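Cillby Laundry Timing Notes

Data card, second revision. Covers the wash and dry times table and the two notes files that go with it.

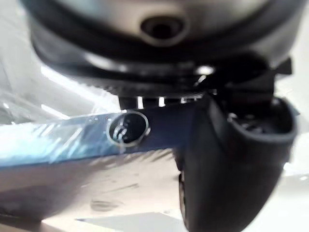

Cillby started as an argument about whether the "quick" cycle on a shared washer is any quicker once you count the extra drying. It is a small table, kept by hand, and it should be treated like one. If you came looking for proof that one machine beats another, you will not get it from this.

What is in it

109 rows, one per load. Each row has the load type, the cycle chosen, the time the washer promised at the start, the time it took, the spin setting, the dryer setting, the dryer time, and a free text note. The loads come from 2 buildings, Darnlow and Strand. A third building, Evdale, was dropped before the first revision. Its sheets had start times and almost no end times, and I was not willing to guess.

Files

loads.csv – the main table
notes_darnlow.txt – remarks copied from the paper sheets, spelling left alone
notes_strand.txt – same, but shorter, as people at Strand write less

Columns that need explaining

promised_min is whatever the display said when the door locked. Washers revise this number as they go, and some of them revise it a lot. I only kept the first one. If you think the first number is unfair to the machine, fine, but it is the number people plan their evening around.

actual_min runs from door lock to door unlock. It was read off a wall clock at Darnlow and off phones at Strand. The Darnlow clock was reset once during the recording period and I do not know how far off it was before that. Rows from before the reset have clock_ok set to no. That is a warning and I would take it seriously.

load_type is one of towels, bedding, mixed, or work clothes. "Mixed" is where people put everything they did not feel like sorting. Please do not build anything clever on top of it.

dry_min is total dryer time, including second runs. A blank means the load was hung up, or that the person forgot to write it down. There is no way to tell these apart. I tried using the free text notes and gave up.

spin is copied from the dial or the panel. The two buildings have different panels, and "high" on one should not be assumed to match "high" on the other.

How it was collected

Paper sheets taped up beside the machines, filled in by whoever was doing laundry and felt like helping. I typed them up in January. Handwriting I could not read was left blank. Where a load plainly had the end time before the start time I swapped nothing and fixed nothing. There are 9 such rows, marked bad_order, and you should drop them unless you have a better idea than I did.

People who fill in a sheet about laundry are probably not the people who leave wet towels in the drum until 10:30 at night. So the table leans toward the organized. Sitting time between washer and dryer was never recorded, which is a shame, as I suspect it matters more to most households than anything I did record.

What I would and would not use it for

Fine for teaching someone to clean a messy table. Fine for checking whether promised times run short in these two laundry rooms – they do, mostly on bedding, though see the clock problem. Poor for energy use, since there is no meter reading anywhere in it. Useless for detergent. Several people have asked about detergent. It was not on the sheet.

I have seen a chart made from the first revision that claimed quick cycles "save time 100 percent of the time." It left out the dryer column. Put the dryer column back and the claim gets a lot weaker, and for towels I could not see any saving worth talking about. I would not claim the reverse either. The towel rows are too few, and several share the same handwriting.

Known problems

Some loads may be entered twice. Two rows with the same cycle and the same start time could be a copying mistake of mine or two people using two washers side by side. The sheets had no machine number. They should have had one.

Dryer settings at Strand were changed partway through when the labels were replaced. The old label names are kept in dryer_label_raw and my best match is in dryer_label. The match for "regular" is shaky.

Load size is missing entirely. Early sheets asked for full or half, and nearly every answer was "full," including one that the note described as a single bath mat. I removed the column.

Changes since the first revision

Evdale mention added. clock_ok added. Three misspelled load types merged into the right ones. The averages that used to sit in this card are gone, as they were being quoted without the warnings next to them.

Reuse

Copy it, change it, pass it on. Keep this card with the table if you do. Corrections are welcome if you can point to the row, and so are new sheets, provided they have end times on them.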